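By the time the kettle had boiled for the second time that evening, Fuad had rewritten the part of Gakalness that decided when a gripper ought to close, and he was feeling rather fond of it. The old version had wanted a whole object before it would commit itself. The new one was happy with an edge, if the edge was sharp enough, and let everything blurry wait its turn.

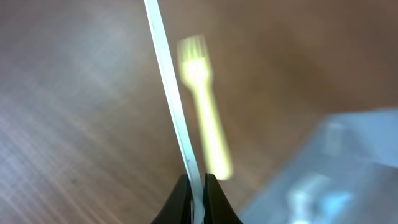
Getachew wondered whether an edge was really enough to go on, and whether the planner oughtn't to ask for a second look before it told the fingers anything at all.

Fuad said he'd think about it, which he did, all through his tea and most of a biscuit.

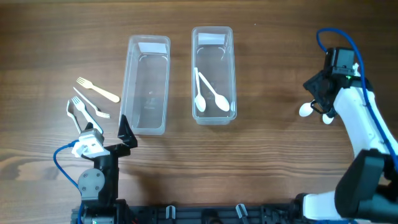 The planner was his favourite bit, if he was truthful, because it had manners. It kept a little list of what each arm had promised to do, and it never let one promise barge in front of another. Spoons were easy for it now, two in the right-hand tub and the white arm holding more, but the forks still lay out on the wood by the other arm, and he couldn't bring himself to go home and leave them there. He put in Getachew's second look, saved the file and pressed run.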